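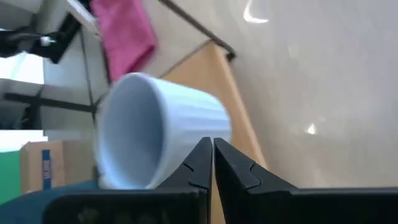
How much coffee should I use in the Ivside dripper?

I go with four level scoops for a big mug, then top up with 500 ml of water just off the boil.

I've been selling the Ivside for three years now and it's still the one I reach for at home. It sits flat on most mugs, the handle stays cool, and it fits the ordinary Nasteck papers you can get anywhere. We ship it from our shop in Codgate with a scoop and a starter pack of filters (the unbleached ones, my favorite!).

Want beans too? Add a bag of the El Khatib dark roast at checkout – it's lovely with milk. The green dripper is sold out until October, sorry. Cream and black are both ready to go.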